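Notes from the Sorting Table

By Paula Radu

May 12, 2018

If you came by the Pronwood workshop any time since January, you will have noticed that the back wall looks different, and if you came by more than once you will have noticed that it looked different each time. We have been going through the small parts. All of them, or so we like to say, although Viorica Costache opened a cupboard on Thursday that none of us had thought about in years, and so there is a bit more to go than I promised in the last newsletter. Please forgive me for that! I really did think we were nearly through.

For those who are new to us, the parts came from several places over a long stretch of time. A good share was left to us when the Munteanu hardware store closed its doors, and the rest has drifted in from garages, basements and the occasional cardboard box left on the step with a kind note. Everything was put on the shelves as it arrived, which suited us very well when there were only a few shelves. It suits us less now. Last fall Cosmin Manole spent most of an evening hunting for a hinge, and he found it (he would want me to tell you that he found it) in a coffee can marked "string."

So we settled on bins. We had a long and friendly argument over whether they should be wood, plastic or metal, and metal won, mainly on the grounds that you can wipe it clean and it doesn't mind being dropped. They are big and open at the top, so you can see what you've got without lifting a lid. One bin comes to the table at a time, the pieces in it get sorted by kind and then by length, and it doesn't go back on the shelf until it has a label. My mother-in-law, Safta Radu, has been writing the labels in her beautiful schoolroom hand, and I have caught more than one person admiring the label and forgetting to look in the bin.

The red bars were this week's job, and they have been a pleasure after all those washers. They are a lovely brick color, easy to spot from across the room, and there is something very satisfying about a bin with only a few good-sized pieces lying in the bottom of it. Three of them were in the gray bin on the light wooden table when I stopped to look, every one lying at its own angle, and I could have stood there a good while longer if the kettle hadn't been calling.
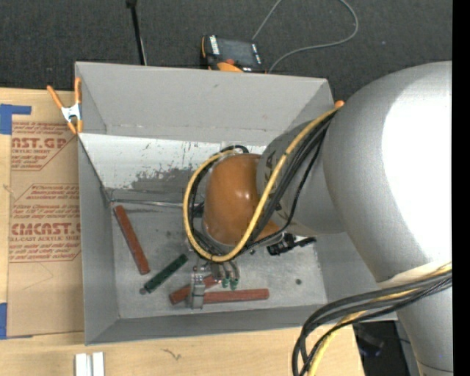

What is done and what is left

As of this week we have 163 bins labeled and back on the shelves, and I'd like everybody who has given up an evening for it to feel proud of that number. The long wall is finished. The corner by the window is finished too, apart from the bottom shelf, where the heavy things live, and we are saving that for a day when there are plenty of strong backs in the building.

Still waiting are the drawer pulls, the odd brackets, Viorica's cupboard, and two crates from Skindum that Jarosław Żak carried in before the snow melted and that have been serving as a bench ever since. I have sat on them myself and can report that they are comfortable, but we do need to open them.

How you can help

We sort on Tuesday evenings from six until people get hungry. Bring reading glasses if you use them, and an old shirt, as some of the older pieces leave a mark on your sleeves. You don't need to know what anything is called. If a piece puzzles you, set it on the tray at the end of the table and Cosmin will have a look at it, with great joy, for as long as you let him.

We could also use a few more metal bins if you have any sitting empty at home. Size doesn't matter much so long as they stand flat. You can leave them with Viorica at the front desk, or bring them along on a Tuesday and stay for a cup of tea.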